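From: Fionnuala Rafferty
To: toy-library-swap list
Date: Aug 2, 2023
Subject: Re: Small boxes vs. one big tub

Hi everyone,

Dimas, your message was just the push I needed. I've been meaning to write up our sorting setup since June and kept putting it off, so I'm going to answer you in bits and then ramble a while. Feel free to skim!

> On the toddler shelf we've still got the one big tub and it's driving me
> up the wall. Everything sinks. The kids tip the lot out to get one animal,
> and then whoever is on closing has to shovel it all back in. Has anyone
> tried little open boxes? Do they stay tidy or do you just end up with
> lots of small messes? Also, what do people do about tables? Ours is
> wobbly and too small to sort on.
> Dimas

Yes, we've tried them, and I love them. We ditched the tub at the Nwosu Street branch and went over to small open boxes, one handful of toys to a box, and I'd do it again tomorrow. You still get messes, I won't pretend otherwise, but a small mess is five minutes before the kettle boils, and a tub mess is your whole evening.

Tables first. Get a proper wooden one if you possibly can. Ragnvald found ours at a school clear-out and I was rude about it for a week (brown, heavy, awful to get through the door), and now I'd fight anyone who tried to take it away. 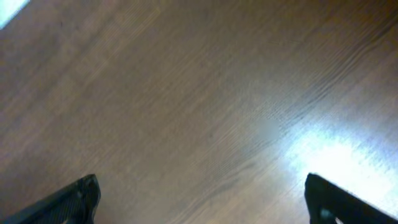 It wipes down with a damp cloth, it doesn't rock, and you can push it right up against the wall so nothing rolls off the back. That last bit matters more than you'd think once you've chased a ball under the radiator a few times. If you're stuck with a wobbly one, Embla swears by folded felt under the short leg. She's used the same piece for ages and it hasn't budged.

> Do you sort by type or just by what fits?

By what fits, more or less! I started out very keen on categories. Animals here, balls there, play food in its own box with a label. It looked gorgeous and the kids ignored it completely. These days we make up mixed boxes, with different colours and different shapes in each one, so a child who takes a box to the mat has a few different things to do with it. A ball, something to stack or twist, something for pretend lunch. The mixed ones get borrowed far more often than the matching ones did, and they come back fuller too.

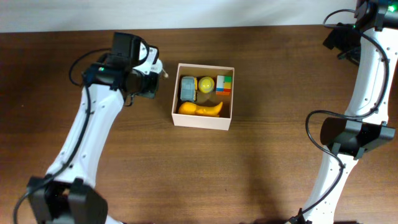 A mixed box: banana, yellow ball, coloured cube and a grey toy.

The box itself is only cardboard, with low sides and no lid. I went back and forth on lids. Xóchitl wanted them for stacking, and she has a point if you're short of shelf space, but with a lid on, little ones can't see what's inside, so they open every single box to check. Leave them open and they just point. If a wall gets crushed we fold up another box, no drama.

We have 308 toys on the books at the moment, up to 332 if you include the ones still waiting to be washed and checked over. Spread over small boxes it feels quite manageable. In the tub it felt like a landslide.
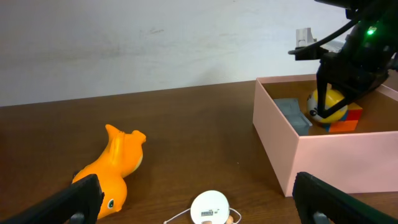

RUBBERY THINGS AND OTHER AWKWARD CUSTOMERS

I'm giving these their own heading because Dimas asked me about them separately, and because they're my favourites. Rubber animals are brilliant toys. They survive being chewed, dropped and sat on, and the painted faces have so much personality. They're also a bit of a pain to box up, with tails and legs going every which way. What works for us is to put the hard, blocky things in first, along one side, and lay the animal in last wherever there's a gap. Don't force the tail down. It'll only spring up and take a cube with it.

Anything with a cord or a tag on it gets set aside until a grown-up has looked it over. We do that at the table before a single box gets packed, and I'd urge you all to do the same if you aren't already.

The really soft, floppy stuff is another matter. It won't stand up, it drapes over everything else, and it picks up fluff like you wouldn't believe. I've more or less given up boxing it. Square cubbies suit it much better: you can squash a thing in there any old way and it's still easy to spot and easy to pull out.

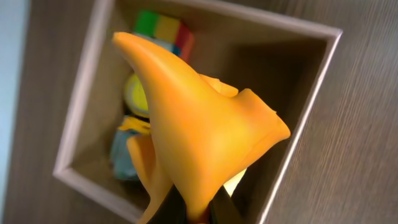 Soft orange one, with a cubby behind.

If you're planning new shelving, ask for a few cubbies down low. The Prevar branch has theirs at toddler height and I'm very jealous.

Dimas, you're welcome to come and have a go at packing a few boxes with us before you commit. I can also spare 8 flat boxes if somebody is driving over your way. And does anyone have a good way of labelling open boxes so the labels don't get picked off? We've been through 3 kinds of sticker and the two-year-olds have beaten every one of them.

Cheers,
Fionnuala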